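## Changes to the Plornmont Kitchenware Lending Service
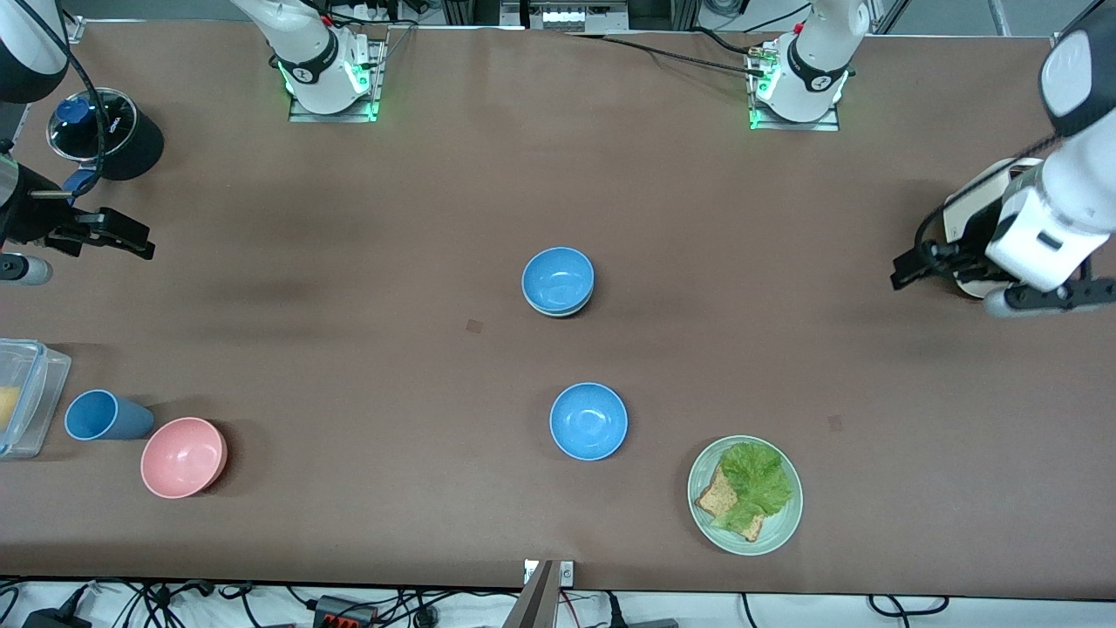 *Tableware and containers on a long brown table.*

The Plornmont Residents' Association will extend its kitchenware lending service to all households in the Gisum and Ham districts beginning in March. Until now, borrowing has been limited to members living within the original Plornmont boundary. The extension was approved at the winter general meeting and brings the number of eligible households to 3,255, compared with 2,435 under the previous rules.

The service allows households to borrow plates, bowls, serving dishes and storage containers for family gatherings, memorial meals, school functions and similar events. Items are lent without a fee. A refundable deposit is required for any order of more than 6 place settings, and the deposit is returned when the order has been checked in at the Jamico Street counter.

Last year the service filled 405 orders. Demand was heaviest in the weeks before the summer holidays, when a number of requests had to be declined. Residents planning large events during that period are asked to submit their request at least one month ahead. Requests may be made in person or by telephone, and a written confirmation will be mailed to the address on file.

Borrowers are reminded of the following conditions:

- Items must be washed and dried before return.
- The standard loan period is one week. One renewal may be granted if the items have not been reserved by another household.
- Breakage must be reported at the time of return. A replacement charge applies to serving dishes only.
- Lids must be returned together with their containers.

Households in Gisum and Ham must register before placing a first order. Registration requires proof of address and the signature of one adult resident. Forms are available at the Jamico Street counter from 10 a.m. to 4 p.m. Existing Plornmont members do not need to register again, and current borrower cards remain valid.

Questions concerning eligibility or deposits should be directed to Gyu-bin Yeom, Lending Services Coordinator, at the association office.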